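Fitholm hand-held gripper, reviewed by our after-school robotics club
Fri 5 June
4 out of 5

We have had the Fitholm since March and squeezed it for 45 sessions, mostly sorting vegetables for the club's Restrepo challenge. The jaws close evenly and the finger pads are kind to tomatoes. They are less kind to eggplant, but then so are we.

Squeezing gets tiring. Students who begged for a turn were begging for a replacement ten minutes later. The manual runs to 352 pages and explains how to adjust the grip on two of them, neither in the index.

Setup was quick once we quit following the manual. We logged 1,049 pickups before a pivot started to squeak, and a drop of oil shut it up. The Brumatia kit we used last year squeaked out of the box.

Half a point off for the carry case, which fits everything except the gripper. The other half is for the manual.

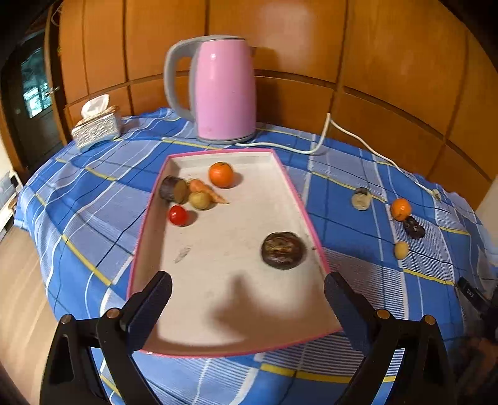

Vegetable sorting with the tray, mandarins included.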